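Ashton Ngata
22nd February

Vendor deck in my inbox this morning says their stack "solves grasp planning for arbitrary household objects." I have spent a good part of my week on one flat round thing and one tray, so let me offer a few notes from the unsolved side.

2/ The object is a black disc, coarse texture on the face, thin at the edge. A person picks it up without thinking. The planner (we're on Votirton, self-hosted, patched more than I'd like) proposes 400 grasps and ranks them by a score I no longer trust.

3/ The score likes the broad face, because the broad face has lots of points on it. The grasp I want is a pinch across the rim, which has hardly any points at all. So the good answer sits at rank 367 and the top 9 are all variations on poking it in the middle.
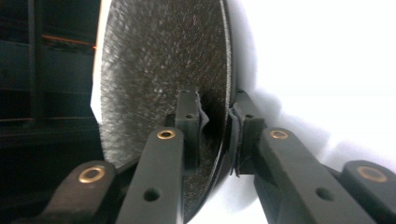 4/ "Just fine-tune it," says everyone who has never looked at what the depth completion does with a thin edge. It rounds it off. You get a lozenge. The planner then plans a beautiful grasp for a lozenge.

5/ To be fair to Votirton, I tried Zerex on the same logs. Nicer viewer. Same lozenge. The changelog has claimed "improved thin structure handling" since August and I would love to see the thin structure they handled.

6/ Now segmentation, which the deck covers in a single bullet with a green check mark next to it. 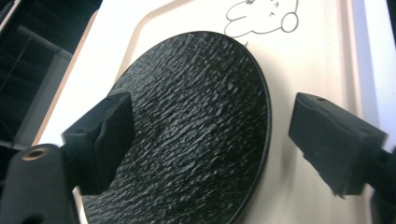

7/ Masks get judged on averages, and averages hide the part you need. Ours overlap the labels nicely over the middle of an object and go to pieces at the boundary, and the boundary is what the fingers have to deal with. Put a black disc between two black fingers, with one fingertip overlapping the textured face, and ask the model where the gripper stops. It will give you a confident line. The line drawn on the tray just past the rim, a bit of cartoon, gets its own instance ID about as often as the disc does. I wish I were kidding.

8/ The usual reply is to mask the gripper out using the known finger pose. Sure. That works exactly as well as your calibration, and ours is off by enough to leave a sliver of finger in the mask. The sliver then counts as object. The object is now wider than it was.

9/ Arnardóttir's write-up on tracking the finger pose from the image itself is the one thing I've read lately that I'd bet money on. Small money. It needs decent contrast somewhere on the finger and they say so plainly in the limitations, so points for that.

10/ What I changed, for anyone running the same mess:
- score rim grasps separately from face grasps, then merge
- turned depth completion OFF near mask edges
- grow the finger mask by 2 pixels before subtracting it
Ugly, all of it. The ranking looks saner on the logs I have. I'm not calling it fixed.

11/ Getting the same thing in replies, so once, here:
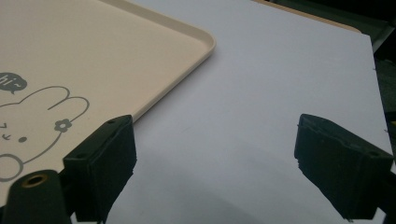
Would an end-to-end policy make all this go away?

It would move it. You'd stop seeing the bad mask and the rounded edge because there'd be no place in the code to look at them, and you'd find out from the failures. I'd still like to try one. I'd want the same logs, the same scoring, and a person other than the one selling it pressing the button.

12/ Someone also asked about Wurnasska's replay tool. It's fine. Scrubbing is slow on long logs and the timestamps drift if you pause, so check them against the raw file before you blame your controller. I blamed my controller for a whole afternoon.

13/ Deck people, if you're reading: send me the numbers on thin objects, with the failures left in. I'll run your build on my logs and post whatever comes out.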